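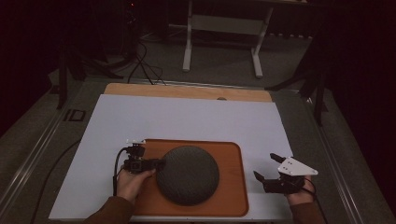
3. Setting the tray
Start with the Gundia tray, right side up. The raised rim faces the ceiling, a point that has generated more mail than we expected. Put it on a flat surface with space on all sides, as on the white board, and keep cables off the tray itself.

3.1 Wipe the tray with a dry cloth.
3.2 Lower the round piece onto it, textured side up.
3.3 Let go.

Note: Left of center is fine. The Totness office has stopped measuring. 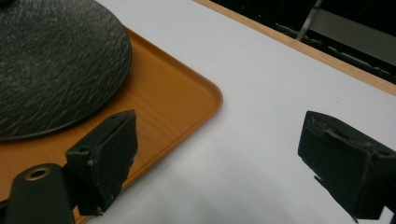
3.4 Check the clearance before you carry anything. Leave a narrow band of tray between the round piece and the rounded corner, enough to see the wood-grain lines.

Caution: The grain is a pattern. Do not oil it, sand it or enter it in a woodworking contest.

Go to section 4 for stacking.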